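Skistuton Bench Mat, large: two months on a very untidy desk

Rating: 4 out of 5

I have reached the age where I get excited about mats. The old one was a cutting mat that had curled up at two corners like a stale sandwich, and every small screw I put on it slid toward the window. So in July I paid $29 for the Skistuton in the large size, which Clurkisley sells in gray, black and a very pale green. I picked the green. My reasoning was that small dark parts would show up on it, and my taste in colors has never been anyone's problem but mine.

It arrived rolled in a tube and stayed rolled, out of habit, for most of a weekend. The leaflet says to lay it face down under something heavy. I used a set of encyclopedias, the most work they've done in years. By Saturday evening it was flat except for one edge, and that edge gave up a few days later.

The surface is silicone with a light texture. Solder blobs flick off with a fingernail once they've cooled. Flux leaves a shine that comes away with alcohol and some rubbing. I did set the iron down on it once, for longer than I'd like to admit, and got a faint tan ring and a smell but no hole. The Hastow mat I used before the curly one would have let me see the desk.

Contrast is where the pale color pays off. A black chip on a black mat is a chip you now own in theory only. Boards, modules and the ends of dark wires all stand out on the green, and I have stopped finding header pins with my elbow.

Now the grumbling. It picks up dust, cat hair and crumbs with real dedication, and pale green hides none of it. Cable drag is the other thing. The surface grips well enough that a laptop cord pulled across it brings its friends along, and twice I've moved a whole row of modules just by plugging in a charger. The molded parts tray along the back is too shallow to hold anything rounder than a washer.

Also, it is not an antistatic mat. The box says "bench safe," a phrase that could mean anything. If you need grounding, Sproģis makes one with a snap and a cord, and it costs more.

I'd buy it again, in the same color, and complain about the crumbs again.
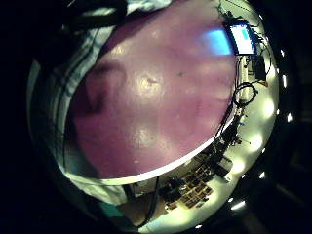
How do you get the dust and hair off a silicone mat?

Wash it in the sink with warm water and a drop of dish soap, then let it air dry. A dry cloth mostly moves the hair to the other end, and paper towels leave lint of their own.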